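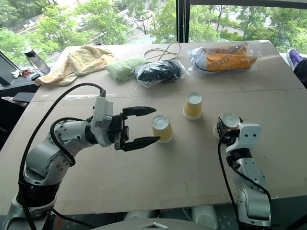 The two-armed test station with paper cups on the table. The new release changes how the arms divide up work like this.

Mokska releases version 2 of its two-arm planning software

November 3, 2018

Mokska has released version 2 of Handberg, its motion planning and control package for robots with two arms. The update replaces the part of the software that decides which arm should pick up which object, and it adds a replay tool that lets users step through a failed run and see what the planner knew at each point.

The release is available now to existing license holders. New users can download a trial copy that runs in simulation only.

Handberg sits between a robot's cameras and its motor controllers. It takes in a list of objects and their estimated positions, works out a sequence of grasps and moves for both arms, and sends joint commands to the hardware. Version 1, which came out in May, handled the two arms one after the other in most cases. One arm would finish its move and pull back before the other was allowed to start. That kept the arms from hitting each other, but it left one of them waiting for much of the run.

In version 2 both arms are planned together. The software keeps a shared record of the space each arm will pass through and when, and it looks for a pair of paths that do not cross at the same moment. If it cannot find a pair within its time limit, it falls back to the old method and moves one arm at a time. Users can see in the log which method was used for each step.

The company tested the release on a table setup with upside-down paper cups as the main objects. Cups are light and tip over easily, so small errors in the position estimate or in the closing of the gripper show up right away. Items such as cloths and things in clear plastic bags were part of the test set as well. Clear plastic gives many depth cameras trouble, and the bags were used to check how the planner behaves when the position of an object is uncertain.

Mokska says it ran 1,290 pick attempts on the cup task before the release was approved. Of these, 213 ended in a failed grasp or a stop by the safety layer. The company has put the logs from all 213 on its support site, along with notes on the cause where one was found. The largest group came from cups standing close to the middle line of the table, where either arm could reach them. In those cases the planner sometimes gave the cup to one arm, received a new position estimate, and gave it to the other arm before the first had backed off. The safety layer then stopped both.

A fix for that problem is in the release. Once an arm has been given an object, it now keeps it unless the new plan is better by a set margin. The margin can be changed in the settings file. The default is 20 percent, and the release notes advise against setting it to zero.

The second largest group of failures came from perception. When an open gripper moved in close to a cup, the fingers hid part of the cup from the head camera, and the estimated position shifted toward the side that was still in view. Version 2 freezes the estimate during the last part of the approach if the software predicts that the fingers will block the view. Teams that have a camera on the wrist can turn this off and use the wrist view for the final part of the move instead.

The replay tool is called Herrera and is installed along with the main package. It reads the log from a run and shows the planned paths, the object estimates, and the joint positions on a single timeline. Users can pause at any step, change a setting, and ask the planner what it would have done with the new value. Nothing is sent to the robot while the tool is open - a separate program has to be started to run a plan on hardware.

Logs from version 1 can be opened in Herrera, but they do not contain the object estimates, so that part of the display stays blank.

Work on the perception side was done with Skamex, a small software firm that supplies the object tracking library used in the package. Under the agreement, Skamex will go on maintaining the library and Mokska will handle support requests from users. The library can also be swapped out. Handberg accepts object positions from any source that follows its message format, which is described in the manual.

Some limits remain. The planner treats every object as rigid. It can pick up a folded cloth as a single lump, but it has no model of how the cloth will hang or unfold once it is lifted. Passing an object from one gripper to the other is supported only for objects with a known shape, and the feature is marked as experimental. Loose cables on the outside of an arm are not modeled either. Users are told to add a safety distance around the arm in the robot description file if their cables stand away from the body.

Existing settings files need one change before they will load. The single speed limit for the robot has been split into separate limits for the left and right arms, and both must be filled in. A script in the tools folder makes the change and saves a copy of the old file. Custom grasp lists carry over as they are.

Mokska recommends running the included self-check in simulation after the update and then at reduced speed on the robot. The self-check moves each arm alone and then both together, and it reports any joint where the measured position falls behind the command.

Support for version 1 will continue until next May. Fixes during that time will be limited to safety problems and faults that stop the software from starting.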